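Sports Writing, Unit 2: the short player profile
Handout to go with the lecture

Right, so last time we did the match report, and most of you got the hang of it once you stopped telling me what the weather was like. This unit is about the player profile, and I mean the short kind, 400 words at the outside. You'll find them in programmes, on club websites, under a photo in a weekend paper. They look easy. I wrote dozens of them when I started out and I'd be happy if most of those were lost.

What a short profile is for

Somebody has just seen a player do something, or is about to, and they want to know who it is. That's the whole job. They might have thirty seconds before kick-off. So the first line needs to carry the position, the club and one thing that makes this player worth a second look. If I have to read down to the third paragraph to find out you're writing about a goalkeeper, I've already turned the page and started on the fixtures.

Let's use a made-to-measure case so we're all talking about the same thing. Our player is a left back at Wasier, came up through the youth side at Lusska, spent one season on loan at Dilero and didn't enjoy it much. She is now a regular. Keep her in your head as we go. (No name for her, on purpose — I want you to see how much a profile can say before you lean on a name.)

Opening lines

Two openings from last year's group, both fixed up a bit for spelling:

"Football has always been a passion for the Wasier defender, who from a young age dreamed of playing at the highest level."

"The Wasier left back takes throw-ins as if she's angry with the ball, and the back post has learned to expect them."

The first could be anybody. You could swap in a hockey player or a jockey and change one word. The second is a bit showy, and I'd probably cut the end of it, but I know her position and I know to watch when the ball goes out. I'd take it any day!

A quick test: cover up the club name and see whether the sentence could be about someone else in the squad. If it could, have another go.

Where the facts go

Date of birth, height, former clubs, appearances, caps. In a programme these sit in a box at the side, and if there's a box you don't need them again in the text. People love repeating the box. I think it feels like research. If there's no box, spread them out, and don't stack more than two in one sentence. "The 24-year-old, 5ft 6in, left-footed former Lusska trainee" is a sentence that needs to go for a lie down.

Then check them. Club websites go out of date, and they copy from each other, so finding the same wrong number in three places is perfectly normal. Ring the club. The press office at a smaller side is often one person with a phone in their coat pocket, and they're usually pleased somebody asked. Be especially careful with appearances, as some clubs count cups and some only count the league. Pick one way, say which, and stick with it.

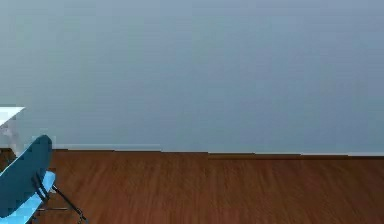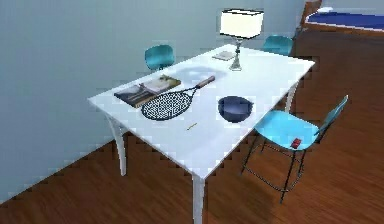 Loans and transfers

This is where it gets sticky. A loan spell always tempts people into a story. He went away a boy and came back a man, that kind of thing. Sometimes it's true, but you need a reason to say it. Our left back played eight games for Dilero and was on the bench for the rest. What can you say from that? You can say she played eight games. If you've spoken to her and she told you it was miserable, you can say that too, in her words. You can't say it "made her" the player she is, unless somebody who was there tells you so.

Also, get the verbs right. A player on loan hasn't "signed for" the other club in the way most readers will understand it. "Joined on loan" is fine and so is "spent the season at". And write "moved for a fee" only when you know there was one.

Style and position words

We went through this in the lecture, so only the bits people asked me about after.

"Left back" or "left-back"? Our house style is two words, no hyphen, but the editor's style beats mine every time. Look at three back copies before you send anything in.

"Playmaker", "engine", "talisman". One per profile, please, and preferably none. I counted over a dozen talismans in one season preview and I still don't know what any of them did on the pitch.

"Versatile" usually means the manager doesn't know where to put her. Say which positions she has played.

Praise

You're allowed to like a player. Readers can tell when you don't care, and a profile with no warmth at all reads like a parking notice. But tie it to something you saw. Go to a training session if they'll let you, get there before 9 am when the cones are going out, and watch what she does when she isn't on the ball. You'll come home with more than you can use, and that's where you want to be when you've only got 400 words.

For the seminar

Read the Hyun profile in the reader, twice. It's an old one, from a club programme one May, and the writer breaks at least two of my rules and gets away with it. Mark where, and have a think about why it works.

Then write your own opening paragraph on the Wasier left back, 60 words, present tense. No childhood, no dreams. Bring it printed, with wide margins, as we'll be swapping and scribbling on each other's — and leave your name off the front so people feel free to be rude.

The full 400 words is due at the end of the unit. Word count goes at the bottom, and yes, the headline is included in it.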